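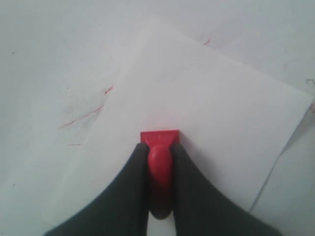
Wodance Robot Club - FAQ

Updated in April. Read this before emailing please, most of the emails are already answered on here.

What is Wodance?

After-school robot club, grades 8 to 12. One arm, one gripper, one long table. We write the code, we tune it, we take it to the Stubbs Open in spring. Not a class. No grades, no homework, well, some homework.

Do I need to know how to code?

No. Helps if you can type. First month is Python basics plus learning how to stop the arm. If you already code you can skip the Python nights but NOT the stop button night. Everybody does that one.

What are we working on this season?

The paper task. Gripper takes a small red plastic tool by the handle, lines the flat head up on a white sheet, presses, lets go, backs off. Sounds easy. Isn't. Paper slides, handle is rounded so the tool can roll in the fingers, and if the head comes down at an angle only one corner touches and you get no points for the press.

How is it scored?

Stubbs rules, short version:
Grip - tool held by the handle, head clear of the fingertips.
Placement - head on the paper, flat.
Release - tool let go without dragging the sheet.
Three runs, best one counts. Full rules are 11 pages, printed copy in the binder. Read page 4 twice, it's the one about restarts.

Does the paper have to be straight?

No, and it won't be. Judges put it down at whatever angle they feel like. So don't hard code the position. Last year's team did that and it worked great at home and then never again.

What is Skurnach?

Our control program. Written by members, patched by members, comments are a mess. Reads the wrist camera, finds the sheet, sends moves to the arm. Ask for the link at your first meeting. Work on your own branch. Do not push to main the night before a meet - you know who you are.

And Ulance?

The logging tool. Every run gets saved with the camera pictures and joint angles. We want 1000 logged runs by the end of the season. Bad runs count too, log them anyway. Label them right or they're useless (good, slip, miss, other). If you pick "other" write down why.

Can I just practice with nothing in the gripper?

Yes, do that first. Open, close, hover, go home. Watch the finger tips from the wrist view and check they meet in about the middle of the picture. If closed fingers look way off to one side stop and redo the zero before you touch the tool. Empty closes get logged under "other" with the note "empty".

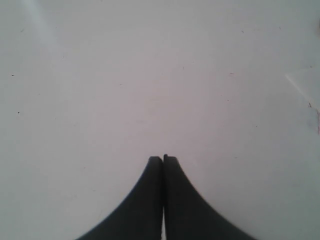

Came up on the comment board under this one, from a parent: is all that repetition really worth it, my kid says they spent a whole evening opening and closing a gripper. Fair question. Yes. If the zero is off by a little, every grip after it is off by the same little, and then you spend two weeks blaming the camera code. One boring evening is cheaper. We do try to rotate people so it isn't always the same kid on the keyboard.

How many kids are in it?

37 on the list right now. Not all at once - table fits four comfortably so we run in shifts. Sign up sheet opens at 3:00 pm on meeting days and fills fast. If you can't come cross your name off so somebody else gets the slot.

What do I bring?

Laptop and charger. Notebook. Hair tied back, no long sleeves hanging near the arm. Snacks stay by the door. Water bottles too, lids ON.

Can we draw or test pens on the table?

No! Paper only. Marks on the table confuse the sheet finder, it looks for edges and takes anything it can get. If you make a mark, wipe it and tell the next shift. If it won't come off, write it in the binder with a rough location so whoever tunes the vision knows.

My run worked five times and then stopped. Why?

Check in this order:
Did somebody change the lights.
Did the table get bumped.
Is the camera screw loose.
Did you pull someone elses changes.
Usually the lights. Room gets darker late in the day and the white paper on a white table gets really hard to pick out. Recalibrate, it takes a few minutes.

Can I take the gripper fingers off to clean them?

Ask first. Soft cloth, no sprays. They go back on the same sides they came off of, and you redo zero after. Every time.

What does it cost?

Nothing for members. The Stubbs trip is extra, form goes home in Febuary. If the fee is a problem say so on the form, there is a box for it, no questions asked.

Can I join mid season?

Yes up until the team list is locked. After that you can still come and log runs, and you get first pick of shifts in the fall.

Who do I contact?

Use the form on the club page. Replies take a few days, longer right before a meet.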